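Where the time went: what we learned about planning and perception this summer

Our group picked up the Tredon project in June, after the previous team had left us a working simulator and a very long list of things that sort of worked. I want to thank Morag Strachan for sitting with us through the first calls from Bremerport and for being so patient with our questions, some of which we asked more than once.

The task sounds simple enough. A simulated arm has to reach into a group of objects on a surface, choose one, and bring the gripper down over it without knocking into whatever is next to it. We split the software into 2 parts, a perception module (named Gillau, after the village where Căpraru grew up) and a planner that takes its output and searches for a path.

Gillau was trained on 1,428 rendered views from the wrist camera. It did well on objects standing by themselves and much worse on close neighbors, where it liked to merge two things into one long blob – and the planner, trusting soul that it is, would then aim for the middle of the blob. We spent a good many evenings on this before Căpraru suggested letting the planner ask for a second view whenever a mask looked too long for its width.
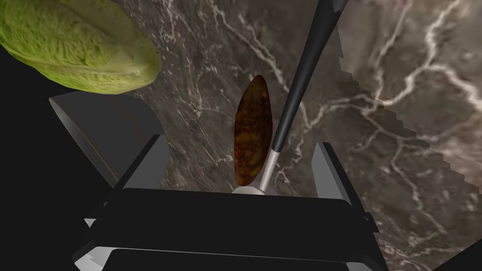 Thin things were the other trouble. A shaft is only a few pixels wide at our resolution, so the collision checker often treated it as free space. We now pad every mask before planning, and we raised the planner's time limit to 120 milliseconds, with up to 10 retries. It makes the arm a bit timid in tight spots, I admit, but we were happier with a timid arm than a clumsy one!

The padding is still one fixed value for all objects, and the next group may want to start there. The settings file has our notes beside each number.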